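Objet : Re: [couvertures] Laver une polaire épaisse sans l'abîmer ?

Bonjour la liste,

Quelle bonne question, je passe mes dimanches là-dessus !

> J'ai récupéré une grande couverture verte en peluche, modèle
> Skilen. Machine ou pas machine ? J'ai peur que le poil feutre.

Machine, oui, mais à froid, 30 degrés maximum, sans assouplissant (il colle les fibres, c'est terrible). La mienne vient du dépôt de Grellholm, elle a 14 ans et plus de 89 lavages, je les note dans un carnet ! Séchage à plat, puis brosse souple, toujours dans le même sens. Les reflets clairs, c'est juste le poil couché, un coup de brosse et on n'en parle plus.

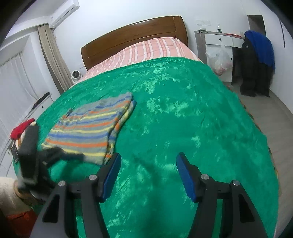 Couverture verte et drap rose à rayures

Et si quelqu'un a essayé la lessive Harries sur de la laine, racontez, je suis très curieuse !

Bises de Mitdale

Dernière mise à jour : mai
Contact de la liste | © Liste Couvertures | Haut de page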